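Adhesive residue and seams on patterned wall panels in a rented unit
Claswood Residents Help Board – Interiors and Finishes
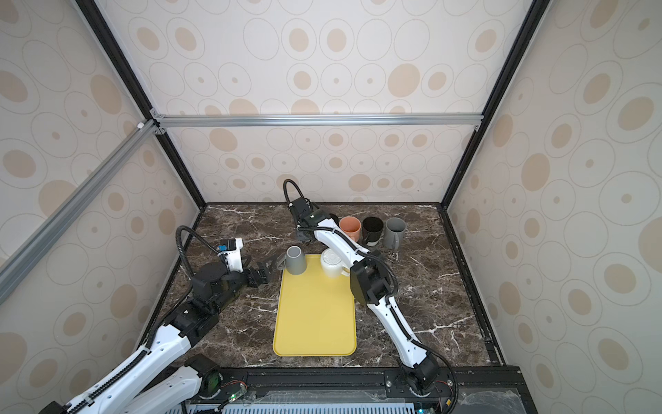 Patterned panels with concentric ovals, beige and tan on cream.

Posted by Hastley Unit Office

Our office is responsible for a small residential building in which several rooms were finished by a former tenant with printed wall panels. The pattern is a repeating one of ovals and dots. Two of the panels in the front room must be replaced, and the remaining panels show a gray film along the seams where an adhesive was applied. We wish to know whether the film may be removed without harm to the print, and whether new panels can be matched at the seam. The total wall area is 167 square feet. The lease requires that the room be returned in good order by October.

Iyengar Interiors Desk

The film should first be tested with lukewarm water and a small amount of dish soap on a soft white cloth. Please select a spot low on the wall and behind furniture. If color transfers to the cloth, stop at once, as the print has no protective coating and any further rubbing will lift it. If no color transfers, work along the seam in short strokes and dry each section before starting the next.

Solvents are not advised. We have seen citrus-based removers leave a yellow edge that appears only after several weeks.

With regard to matching, measure the pattern repeat from the center of one oval to the center of the next, both across and down. A repeat of 18 inches is common, but it should be measured and not assumed. Order enough material to allow one full repeat of waste for each panel. Printed goods vary in shade from run to run – a request for the original run number is worthwhile if any label remains on the back of the damaged panels.

kemex_tenant

We had the same film in our hallway. Soap and water removed most of it. The rest was painted over in the end.

Hastley Unit Office

The office thanks both contributors. The soap test was carried out behind the radiator cover and no color transferred. A partial label was found on one panel, and the run number has been forwarded to the supplier. Delivery is quoted at over two weeks.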